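FOR RELEASE 13th June

Lougher Robotics Club Opens Its Table-Clearing Project, With Doubts Attached

LOUGHER – The student robotics club at Lougher will show its spring project to the public this month, and it would like visitors to arrive with modest hopes.

The project, called Plollex, asks a two-armed robot to put small items back in a plastic case. A child can do this. The club has been at it since April and has logged 257 attempts, of which 149 met its own standard for a finished job. The other attempts are on the club's page too, with no editing.

"We read a lot of claims about robots that will soon tidy your house," the club said in a statement. "We wanted to see how much of that holds up with one table and one case. So far we would not let it near a kitchen."
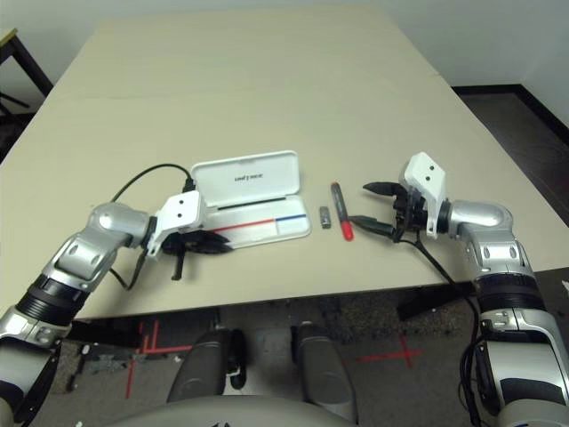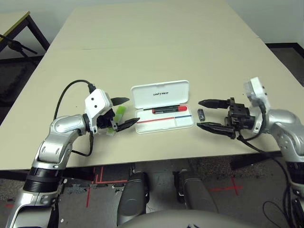

Money for the project came from Cornosex, a local parts supplier, which gave $3,652. The company had no say in how results were scored. The club also turned down an offer to have the project described as "intelligent" in the supplier's newsletter.

Members are most wary of their own success rate. Many of the good attempts used the same layout of items, and results fell when the layout changed. Until that is sorted out, the club says, the number should not be quoted without the layout next to it.

Plollex will also be entered in the Ukier student contest, where each team gets 3 runs and items are placed by the judges. The club expects a lower score there and plans to publish it either way.

The open session is free. Visitors may ask for any run in the log to be played back, including the bad ones. Questions can be left through the contact form on the club's page.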